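Lunus Lesson Phrases

A set of short spoken-style sentences for adult language learners, with English and German side by side. It was put together for Brillbridge, an online language school, and is used in the beginner and lower intermediate courses there. This file describes release 2, dated October 16, 2019.

Contents

The set has 1,849 sentence pairs in 79 topics. Each topic is one tab-separated text file in the folder "topics". The folder "notes" holds the teacher comments, one file per topic, under the same file names. Not every topic has comments yet.

Columns, in order:

id: topic code, a hyphen and a running number
en: English sentence
de: German sentence
level: A1, A2 or B1
register: formal, informal or either
by: initials of the writer

Files are UTF-8 with Unix line endings. There is no header row. An empty register field means the same as "either"; this is left over from release 1 and will be cleaned up.

How the sentences were written

Teachers wrote the English and German sides together, working from lesson plans. Nothing was copied from textbooks and nothing was machine translated. Sieglinde Eichhorn checked all of the German. Fuad Mersha checked the English and wrote the scripts that look for duplicates and missing fields.

The place names Kohlhase and Hidonport turn up in many sentences. They stand in for a street and a town, so that a learner does not need to know any real city to follow a dialog. Please keep them if you translate the set into a third language.

Sentences in the topics "packing", "at the counter" and "lost and found" are shorter than the rest. They are meant for speaking drills in the virtual classroom, where the teacher shows an object and the learner has to ask for it, describe it or say where it is. Color words and "on the table" phrases are common in these three topics.

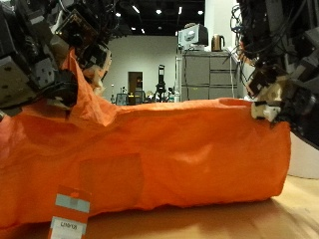 Levels

Levels were assigned by the writer and then checked by a second teacher. Where the two disagreed, the higher level was kept. There were 105 such cases, most of them between A2 and B1. Separable verbs in German caused most of the disagreement.

Known problems

The topic "at the doctor" mixes formal and informal address within one dialog.
Some English sentences use "you" where the German has a clear plural. The register column does not show this.
The topic "phone calls" has only 60 pairs marked A1, and several of them are too long for that level.
Swiss and Austrian usage is not covered.

Use

Free for teaching and for non-commercial research. Please name Brillbridge as the source. For use in a paid app, write to us first.

Changes since release 1

Typos fixed in "weather" and "family".
"Shopping" split into "food" and "clothes". The old ids are listed in moved.txt.
Teacher comments moved out of the main files.

Corrections go to Fuad Mersha for English and to Sieglinde Eichhorn for German. Include the sentence id. Audio recordings are planned for November and will come as a separate download with matching ids.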